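Who Owned the Common? Notes for the Hutero talk

Slide 1. Title only. Wait for the door to close. Say thanks, say the talk is 40 minutes with questions at the end, and that the handout has the sources.

Slide 2. The question
Start with the word "property." Most people in the room will think of one owner and one thing. The land at Lirkbridge didn't work like that before 1788. One family held the title. Other people held the right to graze a cow, cut turf, or pick up fallen wood. All of those were property, and courts treated them as property.
Read the line from the manor book slowly. It is in the handout, page 1.

Slide 3. Lirkbridge in numbers
726 acres of common. 100 households with some kind of claim on it. Don't linger, the map comes next and they will want to look at it.
Point out the brook on the map. Grazing rights stopped there, and the people on the far side (Bomon) had turf rights only. This matters on slide 6.

Slide 4. What the act did
Commissioners came, heard claims, and drew lines. Each recognized claim was turned into a plot. On paper everyone with a legal right was paid in land.
Two problems. First, a claim had to be proved in writing, and many of the turf cutters had never written anything down. Second, each new owner had to fence the plot at his own cost. A small plot could cost more to fence than it would sell for, so it was sold.
Go slower here than last time. People lost the thread between the fence cost and the sale.

Slide 5. The case for it
Give this a fair run. Output went up on the better ground. Drainage that no single grazier would pay for got done once there was one owner to pay and one owner to gain. If you believe that wealth comes first and sharing it comes second, Lirkbridge is a decent example.
Mention that the yield figures come from the larger farms. The small ones kept no books.

Slide 6. The case against it
The gain was real and it went to a few. The loss was spread over people who had nothing to trade afterward except their labor. A family with one cow on the common could turn down a bad wage in a bad month. A family with no cow could not.
This is where Bomon comes in. Their turf rights were ruled to be "by favor" and not by right, so they got no plots. Fuel had to be bought from then on. Parish relief went up within a few winters. I can't show that one caused the other and should say so.

Slide 7. What the theorists made of it
Keep this short, I ran over in Katene.
The liberal reading: clear titles, free exchange, growth.
The socialist reading: a class was made by statute and then told it had freely agreed to its wages.
The conservative reading, which gets left out: an old set of duties between landlord and tenant was bought out, and nothing replaced it.
All three can quote the same award book. Ask the room which one they came in with. Hands only, no discussion yet.

Slide 8. Was there another way?
Katene is the comparison. Same county, similar soil. There the claimants pooled their allotments into 100 shares and kept the land as a single pasture with a paid herdsman. Shares could be sold, but only to another resident. It lasted three generations.
Why it ended: the residents' rule was dropped in order to raise money for a road, and the shares were bought up fast.
If short of time, skip the road and go straight to slide 9.

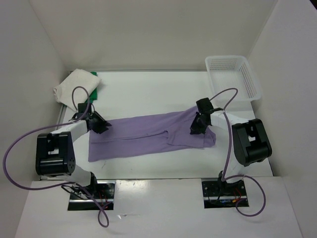

The shares at Katene were never a common, came one objection after the first version of this talk, they were a company with a cow in it. The point was that once a right can be sold at all, it will end up with whoever has the most cash, and the residents' rule only slowed that down. I think this is half right. Three generations is a long time to slow something down, and the herdsman's wage came out of the pasture the whole while. But I now say "shared pasture" for Katene and keep "common" for Lirkbridge.

Slide 9. Back to the question
Repeat the title. The land had many owners of many different things, and the act counted only some of them. Whether that was a fair bargain depends on who was let into the room when claims were heard.
Then the award book page again, with the crossed-out Bomon entries. Leave it up during questions.

Likely questions
Were the turf cutters paid anything? A single sum to the parish, for fuel. The accounts stop after six years.
Did people resist? Fences were pulled down twice, in March and again in October. No trial record found.
Does this apply to fisheries or water? Partly. Say the fencing cost is the thing to look for in any modern case, meaning whatever a small holder has to spend before the right is worth having.
Is the map online? No, the archive allows copies for talks only.

Bring: clicker, spare handouts, the large map in the tube.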